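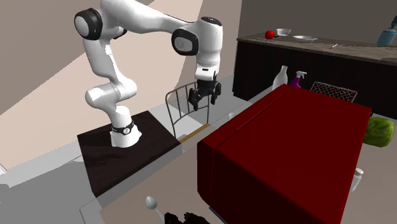 Escena de cocina en el simulador de Lesska: brazo blanco, pinza de dos dedos abierta y una caja roja que tapa media mesa.

1/ Llevo desde principios de agosto con la licencia de evaluación de Lesska, el paquete de escenas domésticas simuladas que vende Clostbridge. Hilo con notas de uso. Licencia pagada por mi empresa, sin trato con el fabricante.

2/ Qué incluye: 56 escenas base, generador de variantes, API en Python y exportación de trayectorias. El plan estándar da 2.000 episodios al mes. Los que fallan al inicializar también descuentan del cupo, dato que solo aparece en el anexo del contrato.

3/ La captura es de una escena con oclusión. Detrás de la caja quedan una botella blanca y un pulverizador morado, los dos visibles solo en parte. Para probar un detector con una sola cámara es bastante más exigente que las mesas despejadas del paquete básico.

4/ La posición de los objetos se aleatoriza por semilla. Misma semilla, misma disposición: lo he comprobado entre dos máquinas con GPU distintas. El ruido de los sensores va aparte y hay que fijarlo a mano.

5/ Render: suficiente para percepción gruesa. Paredes beige y tostadas, muy planas. El morado del pulverizador se segmenta sin ajustar nada. La rejilla metálica apoyada en ángulo es otra historia – mi máscara se rompe en casi todos los cruces de alambre.

6/ Física: contactos rígidos estables con el paso por defecto. Con objetos finos hay que bajarlo. Una cuchara sobre la mesa me ha dado más agarres fallidos que cualquier botella, y reducir el paso a la mitad lo corrige en parte, a costa de tiempo de cálculo.

7/ Rendimiento en mi equipo: 4 entornos en paralelo sin perder tiempo real. A partir de ahí el cuello de botella es el render, no la física. En modo sin ventana mejora poco.

8/ Documentación: correcta en la API, floja en calibración de cámaras. La convención de ejes cambia entre el visor y la exportación – me costó una tarde. Abrí incidencia un viernes y la respuesta técnica fue útil, con un script de conversión adjunto.

9/ Comparado con Aguiar, que usábamos antes: Aguiar carga más rápido y tiene mejor visor. Lesska gana en variedad de objetos y en control de las oclusiones. El importador de escenas de Aguiar existe, pero pierde los materiales.

10/ Precio: 176 euros al mes por puesto. El módulo Fallville, con viviendas de varias habitaciones, se paga aparte y no lo he probado.

11/ Renuevo un trimestre. Pendiente: repetir la serie de agarres con la cámara en la muñeca y medir cuánto baja el error con la caja en medio. Subiré la tabla a este mismo hilo.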